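Fimbridge Folding Table, 160 cm – Review

We bought three of these in August to replace the old trestle tables. The price was 241 each with delivery from Unura. I have used one nearly every day since then.

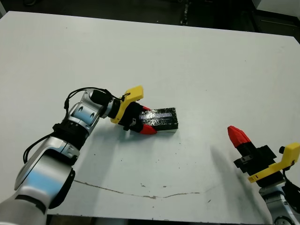 Fimbridge Makers Club – Tools and Furniture Reviews

Setup takes one person a couple of minutes. The legs fold out and lock with a metal catch. The catch on one table was stiff and needed a drop of oil. The manual is a single sheet with small drawings, and step 3 shows the leg brace upside down.

The top cleans well. Marker comes off with alcohol, but coffee left overnight leaves a faint ring. I would keep hot glue guns on a mat.
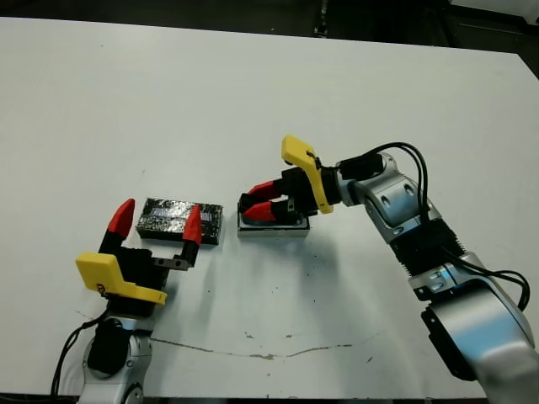

Weight is the weak point. At 20 kg it is fine to slide across a floor but awkward on stairs. Bogdan Radu carried one up to the second floor alone and would not do it again. The Jameo table we had before was lighter, but it rocked whenever anyone used a hand saw. The Fimbridge does not rock on a level floor – on our uneven one it needs a folded card under one foot.

The edge trim has started to lift at one corner. Unura sent a new strip without asking for photos. 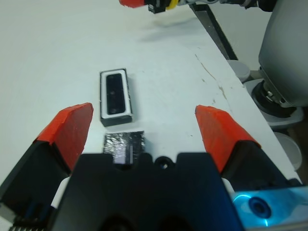 Compared with the Filip

The Filip costs less and has adjustable feet. Its top scratches easily, and the hinges felt loose in the store. I would still pick the Fimbridge for daily use.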